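Re: [parents-list] Moving kids from crib to bed, the Grolgate question
Jun 19, 2025
By Dexter Policarpio
24 shares · 4 comments

On the Grolgate frames, Marquez wrote:

> We have 660 to spend in total and two kids to move by July.
> The shop wants 318 for each frame with no mattress. Is it worth
> paying for the low frame, or do we put the mattress on the floor
> for a while and wait?

I would wait. We did the floor for four months with our older one and it was fine. Two frames at that price leave you 24 dollars, and you still need mattresses, sheets and something to stop them rolling out.

If you do the floor, lift the mattress every few days and lean it against the wall. Ours got damp underneath the first month. A slatted base fixed that, and we built it in an afternoon from pine boards.

Check the crib mattress before you buy anything. A lot of the low toddler frames take the same size, so you may only need the frame later on. Measure it yourself. The tag on ours was wrong by almost an inch.

As for getting them to stay put, we kept the same blanket and the same two books and changed nothing else that week. She got up nine times the first night. I walked her back each time and didn't talk much. By the second week it was down to once or twice, usually for water.

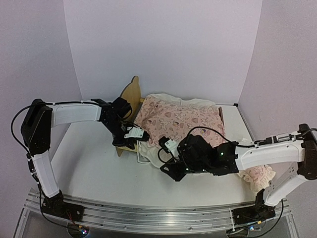
Bolt the dresser to the wall before the first night out of the crib. I'd put that ahead of the bed itself. They can reach everything now, and they will be up before you are. We also moved the lamp cord behind the bookcase and put a gate on the stairs.

I have a rail left over from the Vakero bed if you want it. One of the clips is stiff but it holds. I can drop it off after work.

Dexter

Comments

Ilon: Seconding the slats. We skipped them and had to throw the mattress out.

Marquez: Thanks, yes please to the rail. Will measure tonight.

Dexter Policarpio: It's in the garage, I'll bring it over.

Marquez: Measured. Crib mattress fits the low frame, so we're buying one and waiting on the other.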